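Whose keys are they, anyway?

The handover rules have been rewritten, and they are now slightly longer than the handover. If you run any cell where one arm passes something to another, you'll want to read this before the new sheet goes up on the Prandero benches on Thursday. 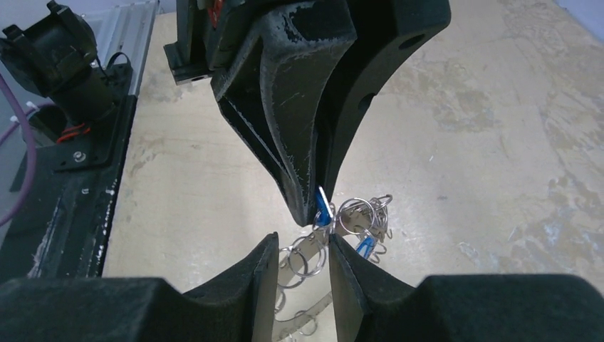
Words and grumbling: the Womside safe practice desk
Filed under: Shared Workspaces

Regular readers will remember our first attempt at a handover standard, which ran to a single sentence and asked operators to "ensure the part is transferred safely". It was a fine sentence. Everybody agreed with it, and then everybody did something different.

At Prandero the giving arm let go when the receiving arm had finished closing. At Galli it let go on a timer. Filik, which shares a corridor with Galli and apparently nothing else, had the giving arm hang on until the receiver gave a tug, which worked nicely with a block of foam and led to some memorable afternoons with anything on a chain. Each site described its method in the paperwork as "standard release".

So we've had another go, using key rings as the test item. People do ask why. A block will forgive you nearly anything. A bunch of split rings has no proper top or bottom, the loops swing about below the part you're holding, and two fingertips can shut neatly on either side of a ring without having hold of anything at all. If your rule survives keys, it will probably survive the rest of the drawer.

What the new sheet asks for

The part always has one owner. Ownership sits with the giving arm until the receiving arm reports a grip and the operator's screen shows it. "Nearly gripped" has been removed from the vocabulary, along with "basically got it", which was turning up in the logs more than we'd like.

Both arms slow down in the shared zone. The limit is 200 millimetres per second for whichever arm is moving, and one of them should be standing still. Which one stands still is your choice, but choose before you start and write it on the cell card. Two arms politely edging towards each other is how you get two arms in a doorway, each saying "after you".

Hold before release. Once both grippers have the item, there's a pause of 2 seconds with no motion from either. We had letters about this. We were told it was an age, that it made the demo look broken, that visitors got restless. Visitors can have a biscuit. The pause stays.

Name your pinch point. For every item, the cell card has to say which feature the giver holds and which feature the receiver goes for. For the keys we've been pinching near the blue at the top and taking from lower down. "Anywhere on the item" is no longer an acceptable answer, and neither is the one we got from Galli, which was a drawing of an arrow.

Dangling bits count as part of the item. This was the most argued-over line on the sheet. The old habit was to plan the path around the bit in the fingers and let the rest of it look after itself. Under the new wording, the clearance has to include everything that hangs, at its longest. If a ring can sit between the pads of the lower gripper, the lower gripper's path has to know about that ring before it closes.

Hands stay out until both arms are stopped and shown as stopped. There was a proposal to allow "a quick nudge" of a tangled part during the hold. It was put forward with real feeling and a slide deck. It did not get up. If the rings are in a knot, stop the cell, sort out the knot, start again from the top.

On looking at the thing

The other change is to camera checks, and here we owe Filik an apology, as their people have been banging on about it since January.

Until now our advice was that one clear view of the contact point was enough. That advice was written by someone with a very tidy bench and a camera on a pole. Wrist cameras give you a marvellous close view of your own fingers, and then the other arm comes in over the top and parks its fingertip on precisely the feature you named on your cell card. You can have rings in plain sight all down one side and still be missing the end that matters.

The new wording asks for a view from each arm taken during the hold, both saved with the log. If either one has the pinch point covered by the opposite gripper, the log entry gets marked as "contact not seen". That isn't a fail. It means you can't use the picture as evidence of a good grip, so you'll need the finger position or force reading to do the talking. Quite a few of us (this desk included) had been signing off grips on the strength of a nice sharp photo of a fingertip.

Please also stop cropping. We know the big black shape across the corner is ugly. It is the other robot, and where it was is the point of keeping the file.
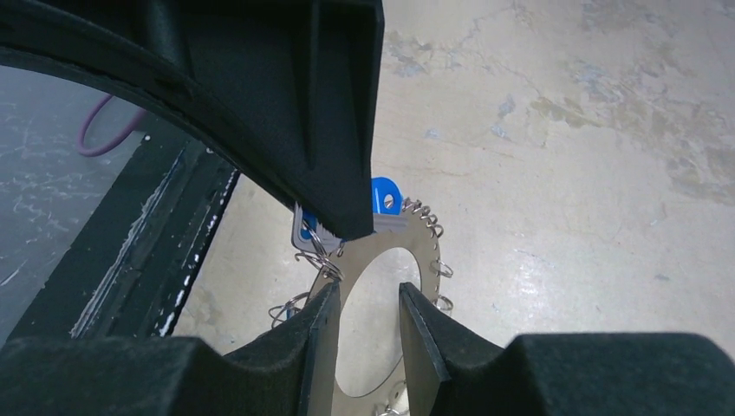 How long you've got, and what to send us

Existing cells can stay on the old wording until their next review. New cells go straight onto the new sheet. A review now means 300 logged handovers with the same item and the same cell card, and if you change the gripper pads, the pinch point or the release rule halfway through, you're back to zero. Yes, we heard the groan from Galli. It carried quite well, given the car park in between.

Drops are to be logged as drops. Over the years we've received "unplanned placement", "early table contact" and, from a cell we'll leave unnamed, "gravity-assisted release". All were enjoyed, and all have been filed under drops.

Two questions that keep coming in. No, soft covers on the fingers don't exempt you from the speed limit; the fingers may be squashy but the arm behind them is the same arm it was before. And yes, you may use your own keys for the test, though you might want to think about how you're getting home.

Printed sheets are in the tray by the Womside bench, next to the old ones, which should go in the recycling. Comments on the wording are welcome until the next issue. Comments on the pause can be left in the same place as the old sheets.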